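Filtering bad grasps out of sim demos before you train (the slip check)

Quick writeup of what we run at Vetden, since three people asked for it this month. Assumes you already have a sim, a wrist camera and a pile of scripted grasps. If you don't, go do the Gazi setup page first.

Why bother. Our old success flag was "object is above the table at the last step". Catches drops. Misses everything that rotates in the fingers, hangs by a corner, or gets held up by a contact glitch. The policy learns all of it. You see it later as a gripper that closes early and hopes.

What you need

- episodes saved with full object pose and gripper pose, every step
- finger contact forces (on/off is enough if that's all you logged)
- wrist camera frames at whatever size you train on, don't upscale
- an hour

Step 1. Put the object pose in the gripper frame. Not world frame. In world frame everything moves during a lift and you learn nothing. In gripper frame a good grasp is a flat line after the fingers close. Watch your quaternion order, ours was swapped between the logger and the loader and I lost an evening to it.

Step 2. Find the close step. First step where both fingers report contact, and keep reporting it for 6 steps in a row. One finger touching is not a grasp. If you never find such a step, reject the episode and move on.

Step 3. Measure drift. Take the pose at the close step, compare to every step after, keep the max. Translation and rotation separately, do not mash them into one score. We reject over 9 mm or over 9 degrees. Same number for both is an accident, Brittany Girard tuned them seperately on the box set and that's where they landed.

Step 4. Handle symmetry. Only for objects that need it. Anything that looks the same after a turn can spin around its own axis without the camera ever knowing, so count only the tilt of that axis. Dumbbell shapes, bottles, pegs. Faceted ends are a judgment call: we treat them as round if the facets are small next to the finger pads. Also let the two ends swap if they match.

Step 5. Look at frames. Really do this. Pull the last frame from each episode near the threshold, both sides of it, and flip through them fast. The dumbbells are the worst ones. The near disk can hide most of the handle from the wrist view, so a hold around the handle and a hold on the disk look close to the same at low resolution.

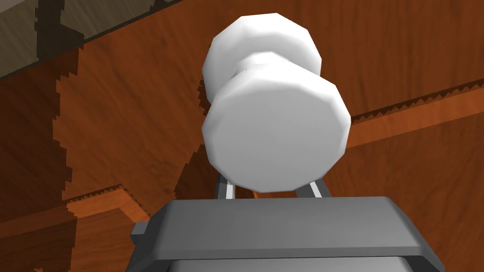

So go back to the contact log for those and check which body the fingers touched. If your collision mesh is one piece you can't tell, split it into disk / handle / disk and re-run. Takes minutes.

Step 6. Retrain on what's left. Same seed, same step count, change nothing else or the comparison is useless.

What we got: 433 episodes in, 216 kept. Hurts to look at. But the policy trained on the 216 beat the one trained on all of them on our held-out shelf layouts, and the early closing is mostly gone. Arif Wuisan repeated it on the Vullska objects and saw the same direction, smaller gap. We haven't tried it on hardware yet, that's October if the arm at Zaltdale is free.

Problems you'll probaly hit

Everything rejected: your close step is too early. Raise the contact count or check for fingers touching each other.

Nothing rejected: you're still in world frame at one end of the comparison, or the object is welded to the gripper. Some sims do that on grasp by default. Turn it off.

Drift jumps for one step then comes back: physics hiccup. Median over three steps, then take the max.

Jagged edges in renders: antialiasing is off. Leave it off if it was off for training, just be consistent.

Script is in the tools folder, slip_check, thresholds at the top. Send me your rejects if they look wrong.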